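Notes from my kitchen table

Well, the seedlings are finally outside! All 54 of them, if you count the two basil plants that look like they're thinking it over. I spent most of Sunday on my knees in the dirt and I'm still walking funny, but the beans are in and so is the squash.

A lot of you wrote back about the bread recipe (thank you!) and the big question was whether you can skip the overnight rise. You can. Give it 2 hours in a warm spot and bake it for 30 minutes, same as before. The crumb comes out tighter and I miss the sour taste a little, but it's fine for toast.
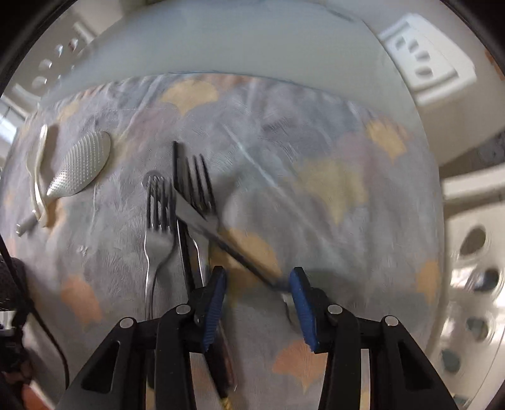

A knife and two forks.

The Plondico seed swap is off until October, which made me sad for a whole afternoon. We're going to do it by mail instead. Put your extras in a plain envelope, write the variety and the year on it, and drop it in the box outside the Gerkemby store by the end of the month. I have way too many Khalaf Road tomatoes, the little yellow ones – please take some off my hands. If you have pole beans of any kind I'd love about 10 seeds.

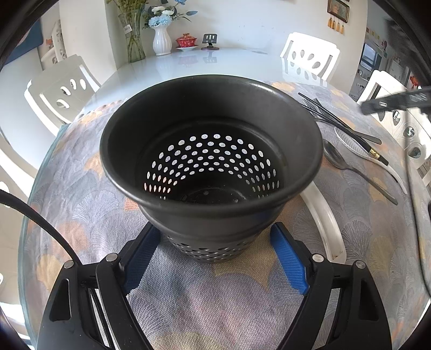 Dark basket on the round table.

One last thing, the slugs. I've tried beer, I've tried eggshells, and now I go out after supper with a flashlight and pick them off one by one. It's gross but my lettuce has never looked better. Next time I want to talk about rhubarb, so send me your favorite ways to use it (I have pie covered, thanks!).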